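Clisumdale Residents' Forum
Waste and Recycling > Proposed change to the Aneck Road drop-off rules

Posted by B_Danzer (moderator)
Residents are advised that the scrap metal point at Aneck Road will close at 7 p.m. beginning in May. Household items containing both metal and other materials must be separated before drop-off. Comments may be entered below and will be forwarded to the district office.

Reply from F.Tanner
I wish to register an objection. Many households on the east side do not return from work until after 6:30 p.m., and the proposed hour leaves them very little time. I request that the present closing hour be kept on at least 2 evenings.

Reply from smoesli_1018
I do not share Mr. Tanner's view. Noise from metal being dropped after dark has been raised at 13 Liyanage Court more than once. The earlier hour is reasonable. The separation rule is the weaker part of the notice, as it does not state who decides whether an item is mixed.

Reply from J. Schouten
With respect to the separation rule, would a plain sheet-metal container be accepted as it stands if the surface is scuffed and scratched? The notice mentions paint and oil but is silent on wear.

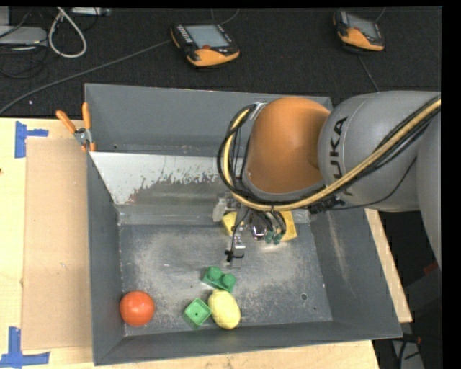
Reply from B_Danzer (moderator)
Scuffs and scratches do not affect acceptance. Plain sheet metal may be left in the first bay. The wording of the separation rule will be reviewed.

Reply from F.Tanner
My objection to the closing hour stands. Please confirm that it has been forwarded.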